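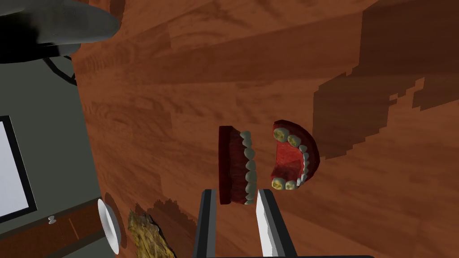 Nollness 309 is a hardwax oil for indoor wood. It is made from plant oils and hard waxes in a slow-drying solvent, and it cures to a low sheen that can be repaired in patches without stripping the whole surface. It is sold clear only. Clear oil deepens the colour of most woods by one or two shades, and the effect is stronger on red and brown timbers than on pale ones. On a reddish-brown top with streaky grain, such as the one the dentures are resting on, the dark streaks will take more colour than the ground between them, so a test patch should include both. Stains can be used underneath if they are water-based and fully dry.

Product code: Nollness 309
Finish: clear, low sheen
Tin sizes: 200 ml and 3000 ml
Coverage: 10 square metres per litre per coat on sanded, planed wood
Coats: two on furniture and doors, two or three on floors
Drying time between coats: overnight
Full cure: two weeks
Clean-up: Jelen Brush Thinner

Where it can be used

Tables, worktops, shelves, stair treads, internal doors, skirting and floors. It may be used on solid wood and on veneer, with the usual care when sanding veneer. It is not suitable for outdoor furniture, shower rooms, cork or any surface already sealed with varnish. Old varnish has to come off completely. Old wax also has to come off, as the oil will sit on top of it and stay tacky.

Oily tropical woods should be wiped with Jelen Brush Thinner and a lint-free cloth shortly before the first coat. Drying on these woods is slower and may take twice as long as stated above. Oak that has been fumed or limed should be tested first in a place that does not show.

Preparation

Sand along the grain, finishing with a medium-fine paper. Do not go finer on floors. A surface that has been polished by very fine paper closes up and takes less oil, and the finish wears through sooner. Vacuum, then wipe with a barely damp cloth and leave to dry. The wood, the tin and the room should all be above 10 °C before work starts, and should stay there overnight.

Stir the tin thoroughly with a flat stick, scraping the bottom. The waxes settle during storage and a tin used without stirring will give a glossier first half and a dull second half. Do not shake.

Applying the oil

Work with a natural bristle brush, a short-pile roller or a white pad. Put on a thin coat and spread it until no wet patches remain. After fifteen minutes, take off anything still standing on the surface with a dry cloth. Most complaints of stickiness come from coats that were too thick - the top skins over and the oil beneath it cannot harden.

Leave overnight with a window open. Rub down lightly with a fine pad if the grain has lifted, remove the dust, and apply the second coat more thinly than the first. End grain takes more oil and can be given an extra pass on the same day.

Cloths and pads soaked with oil can heat up and catch fire as they dry. Lay them flat outdoors, or soak them in water and keep them in a closed metal bin.

Painted and dyed tops

The clear oil is often asked for over colour. Over a water-based dye it works well. Over paint it does not, and it should not be used as a topcoat on furniture painted in chalk, emulsion or eggshell finishes. Paint stops the oil soaking in, and the film left on the surface marks easily. A matt varnish is the right product for this job. For wood that is to be both coloured and oiled in one step, ask for the Dehghan range of tinted oils, which can be overcoated with Nollness 309 after one night.
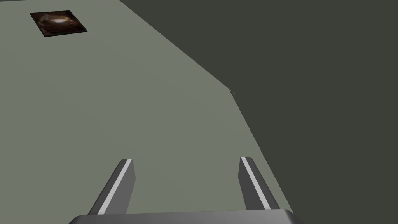 Valtteri Lappalainen writes that he oiled a beech desk over a grey water-based dye and that the first cloth picked up some of the colour, although the dye had been left to dry for a full day. He asks whether the solvent in the oil is to blame, and whether a second coat would make it worse. The solvent does not dissolve water-based dye. Colour on the cloth is usually loose pigment left on the surface, and it can be removed before oiling by wiping the dyed wood with a dry white cloth until the cloth stays clean. A second coat is safe once the first has hardened. Apply it with a roller and do not rub.

Care in use

Spills should be wiped up during the first two weeks and the surface kept free of rugs, mats and pot plants. After that, clean with a well-wrung cloth and a neutral soap. Avoid ammonia, bleach, steam mops and microfibre pads sold as abrasive. Water left standing overnight may leave a ring. Rings that have not gone into the wood can normally be taken out with a fine pad and a few drops of oil, rubbed along the grain and wiped dry.

Renew the finish when water no longer beads. On a kitchen table in daily use this is generally once a year. On shelves it may never be needed.
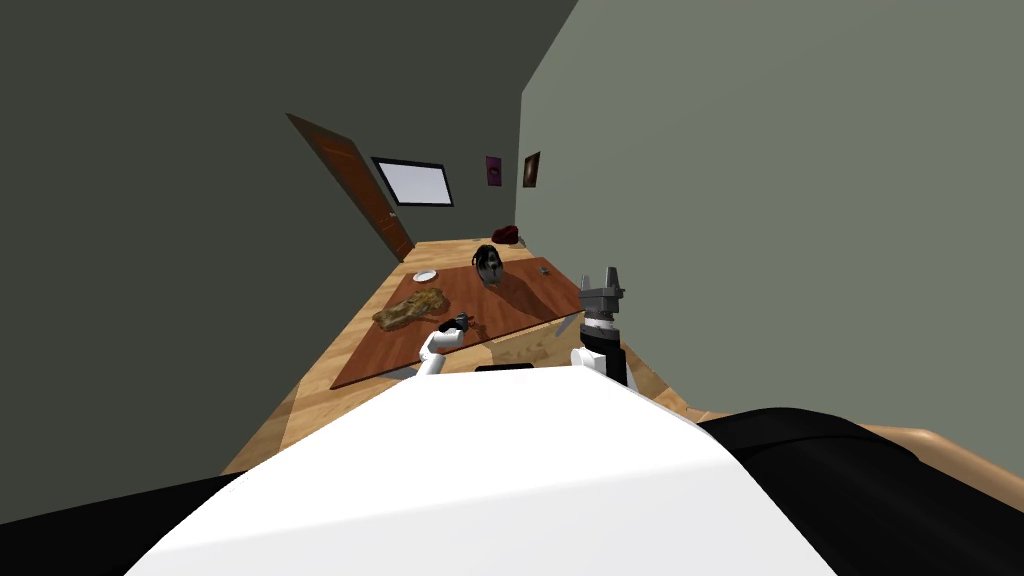

Doors and floors in the same room need not be finished on the same day, and it is better if they are not. Oil the doors first, off their hinges if possible, and lay them flat so that the coat does not run into the joints. Do both faces and all the edges, including the bottom one. Sheen looks stronger on an upright surface than on a flat one, and the difference is plainest where the two woods are unlike each other. With a brown door above light tan boards, as in this room, expect the door to look darker and slightly shinier than the floor even when both have had the same number of coats. The pale grain in the boards will remain visible under clear oil. If the boards are to be kept as close as possible to the bare wood, use the pale version in the Dehghan range for the first coat and Nollness 309 for the second.

Start a floor at the wall furthest from the way out and follow the length of the boards, keeping a wet edge. Three or four boards at a time is a manageable width for one person. Socks only for the first day, furniture back after three days, rugs after two weeks.

Storage and supply

Close the lid firmly and store upright, away from frost. Once opened, a half-empty tin will form a skin. Cut the skin out and strain what is left - do not stir it in. Oil that has thickened should not be thinned for use on floors.

The 200 ml tin is kept in stock. The 3000 ml tin is filled to order at Brerkdale and orders placed by noon on Monday are sent out the same week. Opened tins cannot be returned. Data sheets for Nollness 309 and Jelen Brush Thinner are supplied with each order and can also be requested by post.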